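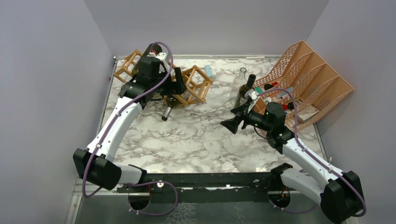

How I finally got my desk paper under control

I used to have one big pile on the corner of my desk, and everything lived in it - bills, school forms, coupons that ran out in September. Now it all goes in a file organizer with four slots, and the whole sort takes me 9 minutes. My neighbor Makis Kontogiannis got me started on this, so blame him if you end up hooked!

First, clear the top. Bottles, mugs, all of it (a drink next to paper is asking for trouble, ask me about my 2024 tax folder).

Next, put the organizer at the back of the desk, on the side you reach with your writing hand. I like mine turned at an angle and pushed up against something solid, so it stays put when I shove papers in.

Then give each slot one job. Mine go like this, front to back:

To pay
To answer
To file
To keep handy

Tall stuff goes in the back, where the dividers are higher. Set a timer if you tend to stop and read things - I do!

I stop at 60 sheets total. Past that the slots get tight and I start stacking on the desk again, so that's when I get out the recycling bag.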